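Node says synced but balance is stuck at zero after moving to the new client

Asked in: Running your own node / Wallets and sync
Viewed 172 times

So I've been running my own full node at home since March and it's been pretty painless until this weekend. I moved from the old Jekholm client to the new one (same machine, same wallet file, just copied the folder across) and let it sync overnight. By morning it said fully synced, green dot and everything, and my balance reads zero. Not a little off, flat zero!

I haven't panicked yet because when I paste one of my addresses into a block explorer the coins are sitting right there where they should be. So they exist. My own node just doesn't seem to know they belong to me.

Things I've tried: restarting it, plugging the machine straight into the router with a cable instead of going over Wi-Fi, and deleting the peers file because an old thread said to. It has 9 peers connected and the block height matches the explorer. I'm running pruned, if that makes any difference, since the drive in this box is small.

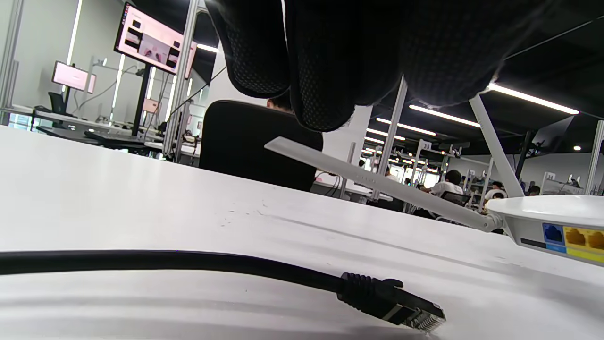
Juvenano asked in the comments whether the wallet was actually loaded or whether the client had made a fresh empty one on first start, and what the wallet list shows if you open the console.

Okay, went and checked that. The list shows one wallet, called default, and I'm pretty sure mine had a different name on the old client. But I definitely copied the folder, I can see it on the disk. So is it just looking in the wrong place? And if I load mine next to the default one, can I mess anything up? I do have the seed words written down, I'd just like to avoid starting over.

3 answers

Answer by Schouten (accepted)

Your coins are fine, and Juvenano was on the right track. The new client keeps wallets in their own subfolder and the old one kept them loose in the main data folder. When it starts up and finds nothing in the subfolder, it makes an empty wallet called default and carries on like nothing happened. I lost a whole evening to this myself.

What I'd do:

Stop the client properly and wait for it to finish closing, it can take a minute or two.
Make a copy of your old wallet folder on a USB stick. Do this even if you think you have a backup already.
Move the original into the wallets subfolder.
Start the client, open the console and load the wallet by its folder name.

You can have both loaded together, they don't touch each other. Just look at which one is selected in the dropdown before you copy a receiving address.

Now the pruning part, and you may hit this one. When you load a wallet, the client wants to scan from the last block that wallet knew about. If that block is older than what your pruned node still keeps on disk, it'll refuse to load and complain about going beyond pruned data. If you closed the old client right before the switch you should be okay – the gap will be tiny. If it had been sitting closed for weeks, you're probably looking at downloading the chain again, and I'm sorry, that's a slow one. Mine was stuck at 73 percent for what felt like forever and then sped up again.

One more thing, leave the peers file alone. It won't hurt anything that you deleted it, the node finds new ones, but it has nothing to do with your balance.

Answer by Sander

just restore from your seed on a phone wallet, way easier. running a node for one person is overkill imo

Comment from Schouten: Please don't type a seed into a phone app to fix a folder problem. If those words have only ever been on paper, keep it that way. Also not every phone wallet uses the same derivation path, so you could see a zero balance there too and then really start sweating.

Comment from Sander: fair, didn't think about the path thing. still think it's overkill

Answer by Jekholm_fan

I had the zero balance after an update too but mine was different. The wallet was loaded and the right name and all, but I had coin control switched on with a filter from some earlier thing I was doing, and the main screen was only adding up the coins that matched. Turned the filter off and it all came back. Worth a look if moving the folder doesn't do it? It's under the view menu, or it was in my version, they keep moving stuff.

Update from the person who asked

Moved the folder, loaded it by name, and it scanned for maybe a minute and there's my balance, down to the last decimal. No complaint about pruned data, I guess because I'd only closed the old client the same evening. Marking Schouten's as accepted – thank you so much, and to Juvenano too for the first nudge!

Is it safe to delete the empty default wallet now, or does the client just make it again every time it starts?

Comment from Schouten: Unload it first, and untick load on startup. After that you can delete it. Check three times that you're deleting the right folder.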